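Capítulo 7
Dois braços, uma mesa e um pano

Até aqui, o seu robô aprendeu a pegar em coisas que têm forma. Cubos, copos, canetas, a chave de fendas que toda a gente perde na bancada. São objetos simpáticos: ficam onde os deixamos, têm lados, têm um centro. Neste capítulo entramos num território muito mais divertido — vamos limpar uma mesa.

Parece pouco? Experimente explicar a uma máquina o que é "sujo". Uma gota de sumo não se agarra. Um pano não tem duas vezes a mesma forma e, assim que a garra lhe toca, muda outra vez. E limpar exige força na medida certa: se for pouca, o pano desliza por cima do líquido e espalha-o; se for demasiada, o braço empurra a mesa, o controlador protesta e lá se vai a tarde. Quando o primeiro movimento sai bem, a alegria é enorme, e é por isso que este é o nosso capítulo preferido do livro.

O projeto chama-se Clenia e nasceu na Jeltow, uma oficina partilhada onde cada bancada tem o seu vício (eletrónica, madeira, relógios velhos). Trabalhamos com dois braços e uma garra de dois dedos em cada um. Se só construiu um braço nos capítulos anteriores, não desista! Quase tudo o que se segue funciona com um só, e as exceções vão assinaladas na margem com um D, de "dois".

O ponto de partida do exercício é sempre o mesmo: um pouco de líquido amarelo em três sítios da mesa e um pano turco azul-claro do lado direito. A cor do líquido importa, porque na secção 7.2 vamos separá-lo do tampo por limiar de matiz, e o amarelo sobre uma superfície clara obriga-nos a escolher esse limiar com cuidado. O azul do pano fica longe do amarelo no círculo cromático, e isso poupa-nos imensas dores de cabeça.
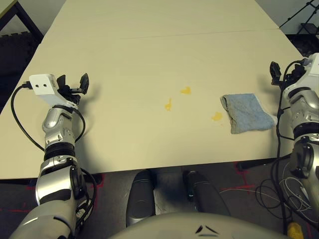 Na Jeltow houve quem discordasse do método logo na primeira leitura deste capítulo. Mokgethi escreveu na margem do rascunho que começar pela visão era pôr o carro à frente dos bois, que primeiro se devia ensinar o braço a esfregar às cegas, em faixas paralelas, e só depois dar-lhe olhos; um robô que passa o pano por toda a parte, dizia a nota, já limpa a mesa.

A objeção é boa e ficámos a pensar nela. A varredura cega é robusta, programa-se depressa e serve de termo de comparação para tudo o resto. Por isso abre agora a secção 7.1. O seu ponto fraco é o percurso: o braço gasta a maior parte do tempo a esfregar zonas limpas, e o pano, se já passou por uma poça, leva o líquido consigo para a faixa seguinte. Com visão, podemos decidir a ordem — e a ordem, vai ver, muda tudo.

O que vai precisar

O braço (ou os braços) do capítulo 5, já calibrado
Uma câmara com vista para todo o tampo, montada como no capítulo 6
Um pano turco, de preferência de uma cor lisa e viva
Água com corante alimentar amarelo
A biblioteca Drusinton, com o módulo de trajetórias ativo

Uma palavra sobre os cabos antes de ligar seja o que for. Esfregar é um movimento repetido e largo, e um cabo que nunca incomodou ao pegar num cubo pode ficar preso na borda da mesa à terceira passagem. Leve cada junta ao seu limite, devagar, com os motores desligados, e observe por onde o cabo passa. Mantenha os líquidos longe das fontes de alimentação e use quantidades pequenas.

Nos primeiros ensaios, limite a velocidade a 30 por cento. Guarde também o registo de cada tentativa, mesmo das desastrosas, pois vamos voltar a esses ficheiros na secção 7.4 para afinar a pressão.

Para aquecer

Antes de passar à secção 7.1, pegue num pano e limpe a sua própria mesa, muito devagar. Repare em qual dos lados da mancha começa, quando levanta a mão e em que momento dobra o pano. Escreva a sequência em frases curtas, uma por linha. Esse papel vai ser o seu primeiro programa.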